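The case for a small refrigerator

I have lived with a refrigerator that comes up to my hip for nearly 15 years, first in a rented room in Minley and now in a house that has plenty of space for a full-size one. People who visit for the first time look for the other fridge. They open the pantry, they glance at the garage door. I don't have another fridge. I cook most nights, I have people over, and I would not trade.

My position is simple. Most households of one or two people own a refrigerator that is far too big for them, and the size of it makes them worse at feeding themselves. A deep shelf is a place where things go to be forgotten. I grew up with a huge one in Arroyo, and every spring my mother pulled out the same kinds of jars from the back: olives with one olive left, a mustard that had separated, three opened horseradishes. She bought a new horseradish every April because she couldn't see the old ones.

With a small fridge you can see everything you own from one spot. You know there is half a cabbage. You know the milk is low. When I shop I don't need a list, and when I come home I have to make decisions, because the food either fits or it doesn't. That is the part people dislike when I describe it, and it is the part I would defend hardest. If the leftover rice has to come out before the chicken can go in, the rice gets eaten for lunch.

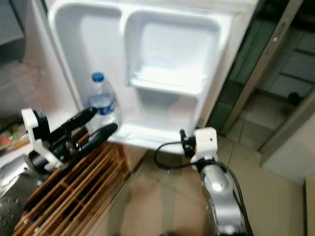
The door gets too little thought from anyone who buys these things. Salespeople talk about cubic feet and shelf glass, but on a small model the door decides how you use the whole appliance. A low shelf where a water bottle can stand upright is worth more to me than any drawer. The two molded recesses higher up are the weaker part of the design. Compartments like that look useful in the store, and I have never found much that wants to live in one. I'd take a second plain shelf with a decent lip.

My neighbor Rahel Eberhard disagrees with me on all of this, and she has a good point about milk. A gallon jug is awkward in a small fridge no matter what you do. It's too tall for one shelf and too wide for another, and it blocks the light. I buy half gallons and pay more per ounce. She has also told me, more than once, that I can live this way only because there's a grocery store on my corner. That's fair. If I had to drive 30 miles for lettuce I would own a bigger box, and so would anyone with sense. The same goes for families with teenagers.

Still, most people I know aren't in that position. They live a few blocks from a store and they shop twice a week anyway, and then they put the groceries into a space built for a month of food.

There is the money, too. When I moved into the house I priced a full-size model at the appliance place on Huver Street and the quote was $1,327 with delivery. I bought a small one for a fraction of that and spent $100 on a good knife and a set of containers with lids that fit. The containers matter. Square ones stack, and round ones waste the corners.

I do miss the freezer. Mine holds one tray of ice and a bag of peas, and ice cream has to be eaten the day it's bought - my guests have yet to complain about that.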